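发件人:Sibusiso Hendricks
收件人:设备与预算讨论列表
主题:Re: 下半年夹爪和备件的采购计划
日期:2019年2月3日

各位好,

先回 Hendrik 的几点,原文引在下面,我逐条接着写。

> Hendrik Du Plessis 写道:
>
> 预算表我看过了。有几个地方想先问清楚再往上报:
>
> 1. 为什么夹爪要单列一行,不跟机械臂的维护合同放在一起?
> 2. 指垫的数量写了 30 副,去年好像没用到这么多。
> 3. Vona 那边的报价有效期到什么时候?如果拖到八月再签,价格会不会变?
> 4. 第二台臂的使用率不高,是不是可以先不续保,把钱挪到软质夹指上?
>
> 另外,桌布、篮子、面包这类耗材去年是零散报销的,财务不太满意,今年最好有个固定科目。

**关于第 1 点。** 维护合同只管臂本体和控制柜,夹爪不在范围内。去年我们以为在,结果送修的时候才发现要另付钱,单子在 Porkville 的仓库压了很久。分开列,审批的人一眼能看到这笔钱花在哪里。如果大家觉得行数太多,可以把夹爪和法兰转接件合成一行,名称写“末端部件”。

**关于第 2 点。** 30 副是全年的量,包括给 Adholm 那边留的。去年用得少,是因为前几个月主要抓硬盒子。今年任务清单里食品类占了大头,面包表皮有油,碎屑会卡进指垫的纹路里,清洗次数多了以后橡胶变硬,抓力就不稳。我建议先下一半的单,另一半写成可选项,到八月看库存再定。

**关于第 3 点。** 我问过 Vona,报价锁 11 周,过期要重新出。他们没有说一定涨,但也不肯书面保证不涨。运费另算,每批 800,不论件数,所以分两次下单会多付一次运费。这笔我已经写进表里的备注栏,请 Hendrik 核一下。

**关于第 4 点。** 不赞成停保。第二台臂现在多数时候是收起来的,这一点没错,但双臂任务排在下半年,需要一只手扶住篮子、另一只手取放。停保以后再恢复,要重新做一次验机,费用和省下来的差不多,还要占掉排期。软质夹指我也想要,不过可以先借 Mtshali 的样品试,试完再谈采购,不必现在就从保费里挤。

耗材科目我同意单独立。我的想法是叫“任务物料”,下面分三类:

- 食品及仿真食品:面包、小圆点心等,形状要有差别,长条的和圆的都要
- 容器:编织篮、浅盘,带翻边的优先,入口宽一些,夹指下得去
- 台面:素色布料,浅灰为主,按台面尺寸加垂边裁

食品这一类有一个问题还没有定:买真的还是买仿真的。真的便宜,但放不住,每周都要补,报销单会很碎。仿真的一次投入高,可以反复用,只是表面和重量跟真的有差距,硬度也不好统一。我倾向于以仿真的为主,留一小笔钱买真的做对照。有不同意见的请直接回列表,不要单独发给我,免得漏掉。

还有一个小项,之前表里没有:夹爪旁边那根短线。现在的走线在腕部外侧绕一圈,抓低处的东西时要留意弯折。我加了 3 根备用线,金额不大,放在“末端部件”里。

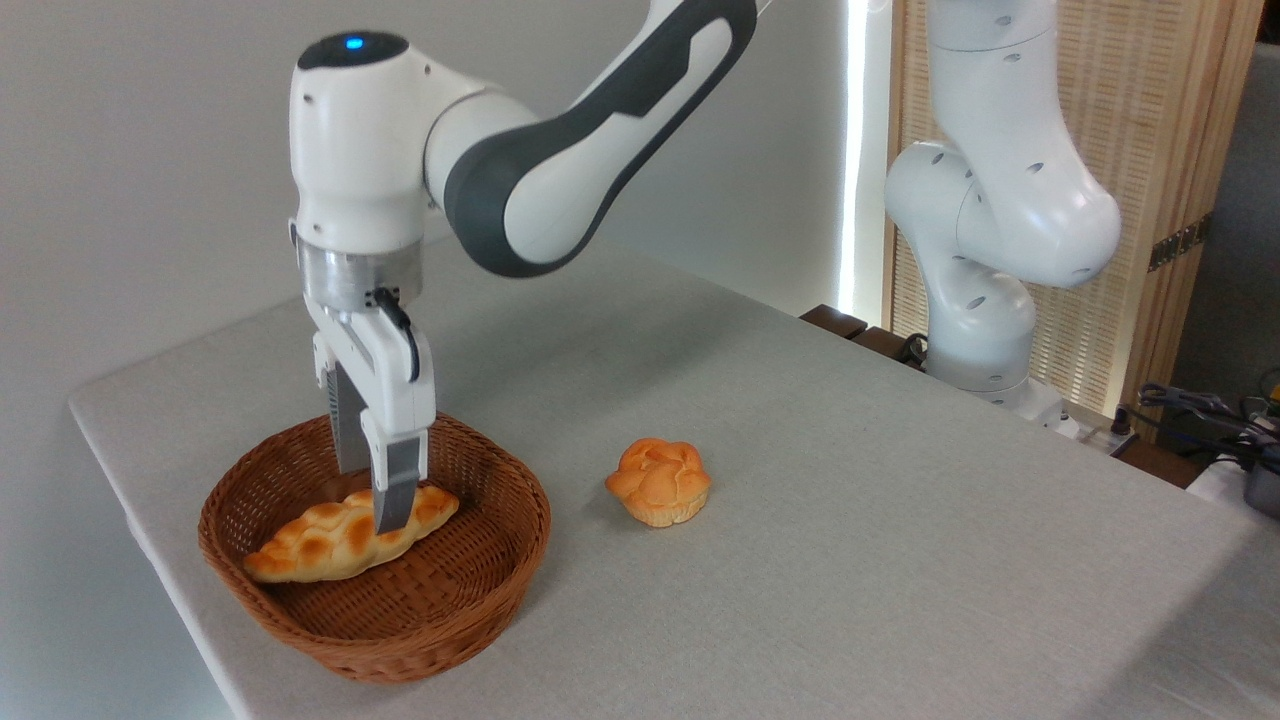
备用线的型号我会等 Vona 确认接头以后再填,目前表里那一格先空着。Hendrik,如果你那边没有别的问题,请把第 1 点和第 4 点的处理意见写进审批说明,我来更新数量和备注,然后发一份新表到列表上。

Sibusiso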